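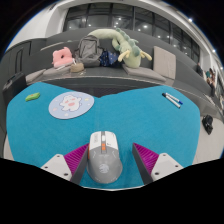 Ida Engebretsen
Bookings and accounts, Skalo

June, 4:30 p.m.

Spent most of the day on the Mindon invoices. There were 111 lines to check against the delivery notes and I got through all but nine. The last ones are missing a reference and I have written to Stosa to ask for them. No reply yet.

I am still getting used to the gray and white mouse. It is wider at the back than my old one and my hand gets tired by lunch. The scroll wheel is good. I went down the whole sheet with it and only lost my place once. The round pad with the cartoon on it is small for the way I work, so I keep running off onto the turquoise cloth, and the pointer drags there.

Had soup at noon. Rain until two, then clear.
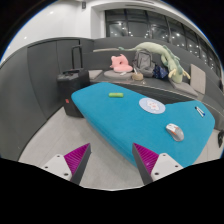
The order for new seat pads has to go in before the end of the month, and I can't settle on a number. Skalo sells them in boxes of 24, and one box would leave us short if both rooms are done. Two boxes puts us close to the 50 I first asked for. The bench along the wall is fine to sit on for an hour, less so for an afternoon. It has a few pads on it now, beige and light gray, and I would keep those and order the gray again. The long green plush dragon can stay on the backrest. I leaned on it during the afternoon call and it was better than the cushion.

Left to do tomorrow: the last nine lines, the pad order, a call to Stosa if they haven't written. Also buy stamps. Home by six, leftovers for dinner, in bed early.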